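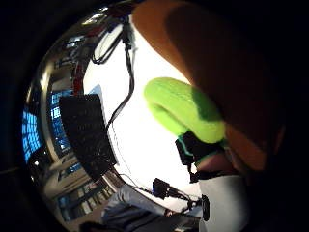 **Physics in the Community | Final Reports**

# Convex Mirrors at Three Blind Corners in Flenville

Tyson Robichaud
Submitted April 28, 2019

## Why I picked this

My street meets Urkside Road at a bend with a tall hedge on the left. When you pull out you can't see traffic until your front bumper is already in the lane. The town put up a convex mirror across from the stop sign two years ago. My mother likes it and my uncle says it makes things worse. I wanted to find out what the mirror shows a driver and what it gets wrong.

## Background

A flat mirror shows things at their true size, but only a narrow slice of the road. A convex mirror curves outward, so light from a much wider area reaches the driver's eye. The price is that everything looks smaller, and people tend to read a small car as a distant car.

For a mirror that is part of a sphere, the focal length is half the radius of curvature. A flatter mirror has a bigger radius, a narrower view and a larger image. This formula works for objects close to the axis of the mirror. Toward the rim the image also gets squeezed sideways, and straight lines come out curved.

## The sites

1. Urkside Road at my street. Mirror radius 3,000 mm.
2. The exit from the Sitby parking lot. Mirror radius 2,000 mm.
3. The alley beside Ríos Bakery. No mirror.

I got the first radius from the town works office. The second was on a label on the back of the mirror. I had hoped to compare two mirrors of the same size, but the Sitby one is smaller across, so the views can't be compared directly.

## Image size

I worked out how large a car would look in each mirror if it was 15 m from the glass.

| Site | Focal length | Image size compared to real car |
|---|---|---|
| Urkside Road | 1.5 m | 1/11 |
| Sitby lot | 1 m | 1/16 |

A car 1.5 m tall gives an image under 14 cm tall at Urkside Road and under 10 cm at Sitby. The driver is also standing back from the mirror, which makes it look smaller again. At Sitby I could tell that a car was coming but not how fast.

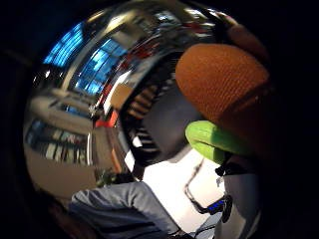 *Window reflections curving over a polished sphere.*

## Traffic counts

In August I counted vehicles pulling out at all three sites, 1,018 in total. I marked each one as "one stop" or "two stops." One stop means the driver stopped at the line and then went. Two stops means the driver stopped, crept forward and stopped again before going.

Two stops were most common at the bakery alley, where there is no mirror. They were less common at Urkside Road. Sitby was in between, and I think part of that is the pedestrians. People cross the lot exit on foot to get to the bus, so a second stop there may have nothing to do with the mirror.

I didn't see any collisions. Twice at Urkside Road a driver went after one stop and an approaching car had to brake. I can't say whether either driver had used the mirror.

## Problems

- I counted alone, and during busy times I may have missed a second stop.
- The hedge at Urkside Road was trimmed partway through August. Counts from after the trimming are kept separate in my notebook but are included in the total.
- Morning sun hits the Sitby mirror directly. I had no way to measure glare, so it isn't in the results.
- I never asked drivers where they were looking. My teacher suggested a survey and I ran out of time.

## What I would tell the town

The bakery alley could use a mirror. I would ask for a radius of 3,000 mm if there is room for it, so that cars don't look as small as they do at Sitby. It should hang on the pole across from the alley, high enough that parked delivery vans don't block it.

The Sitby mirror should be tilted down a little. From the seat of my mother's car, the top third of it showed sky.

My uncle still turns left out of our street without looking at the mirror. He says he listens for cars with the window down.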